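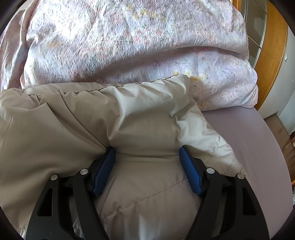
*A beige padded garment or cover and a floral blanket on a bed.*

**Sirdale Courier says sorry, on page 24**

The Sirdale Courier has printed a correction and an apology over its front page story on the Kokelex estate, four months after the piece first ran. The original took up the whole of page one and most of page 2. The apology is 99 words. It's on page 24, under the bowls results.

Readers will remember the story. It claimed tenants on the estate were being paid to leave their homes and that families were "queuing up" for the cash. No such payments were made. The paper now accepts this, and accepts it didn't put the claim to the tenants' group before going to print. It had an email from the landlord denying the whole thing, which arrived the afternoon before publication and was left out.

The apology does not use the word "false". It says the article "may have given the impression" that money changed hands. The headline was TAKE THE CASH AND GO, so yes, it may have.

Tenants complained the same week it came out. First reply was a form letter. Second reply said the paper stood by its reporting. After that nothing at all until October, when the complaint was taken up formally and the tone changed rather quickly. A draft wording went back and forth between the two sides, and the tenants' group says it asked for the correction to go on the front, or failing that page 2. The paper offered the letters page, then moved it further back again in the final edition.

The Courier is owned by Surska, which also has the free sheet in Cabello and a string of local websites. All of them carried the story on the day. As of this morning two of the sites still had it up, unchanged, with the comments open. We asked Surska when it would be coming down and were told the matter was "being looked at by the digital team". One of the pages went dead about an hour later. The other is still there at time of writing.

The Cabello paper has not printed the apology. A spokesperson for Surska said its titles make their own editorial decisions, and that the Cabello edition had run only a short version of the story, so a correction wasn't thought neccessary. The short version was 4 paragraphs. All 4 repeated the claim.

It matters more here than it might elsewhere. The Courier is the only paid for paper left in the dale and plenty of people on the estate still buy it, or did. Several tenants say they had abuse in the street over the summer, and one family had a note put through the door telling them to give the money back. The tenants' group wants a meeting with the editor and a proper follow up piece, written by someone who has actually been to the estate. No date offered so far.

The group hasn't ruled out going to court but says the cost puts it well out of reach. It has asked for its own expenses to be covered, mostly printing and postage. Surska would not comment on that either.

The Courier's editor was not availible when we rang. We left a message with the newsdesk and will add any reply to this page.

*Updated 4pm: the second web page has now been taken down as well. No note has been put in its place.*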